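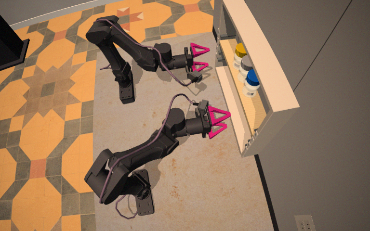 ok so. moving my late aunt's recipe cards out of the garage, thread, because three people asked how it's going. It's going badly. There are 431 of them and she filed by mood. Last night I drew up a plan on graph paper, one open shelf unit, cream colored like that one, everything standing up where I can see it instead of buried in shoeboxes. Then I ate toast over the plan.

Print this thread | E-mail this thread

2/ the shoeboxes btw are labeled "company," "no company," and "Wichai." Wichai Onsri was her neighbor in Midley. He got his own box. Nearly all soup.

3/ called him. he's fine, still in the same house, says the soups were never that good but he finished every one. Says she owed him a pie dish. I have the pie dish. I'm not telling him yet

4/ Things she measured in: a teacup (which??), "the blue spoon," a handful, "enough for Oranuch." Oranuch Thongsuk is my mother and she does not know how much that is either

5/ got thru 120 cards tonight. Rules so far. If the card has a stain it was a real recipe and it stays. Clean cards were copied off the Praltley flour bag and she never made them once.

6/ exception: December cookies. clean card, made every year, she knew it by heart. My mother caught me putting it in the toss pile and we had words

7/ ok filing. I tried A to Z. doesn't work, half of them have no title. One just says "the good one." Going by letter of whoever gave it to her insted, so C is cousins, and C is already the fattest section
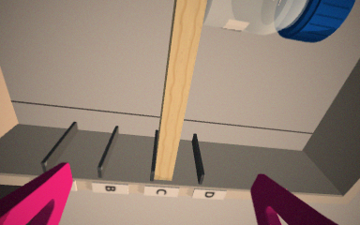

Slot C, plank in.

8/ L is Limsakul, the bakery she worked at before I was born. 13 cards, all for amounts that would feed a school. One calls for a bucket of egg whites. Has anyone scaled down a bucket

9/ people saying scan them. I know. I will. But the backs have stuff too, phone numbers, a bus time, what she paid for limes. So that's double the scanning and my scanner eats corners

10/ tried the coconut one for lunch. Blue spoon = 2 tablespoons, I'm now pretty sure. One tablespoon was sad and three was soap

11/ Mom ate it standing up and said "more salt" so that's as close to a yes as we get in this famly

12/ if anybody around Pindden has the church cookbook with the green cover pls message me. Card says "see green book p. 2" and I've got no green book. Will trade soup recipes, I have a whole box

Posted 2018-05-17

Print this thread | E-mail this thread

Recent from this author
Which teacup: a poll
Garage update, the freezer edition
My mother reviews my rice
Anyone want a pie dish (deleted, do not tell Wichai)

Home | Threads | Replies | About | Back to top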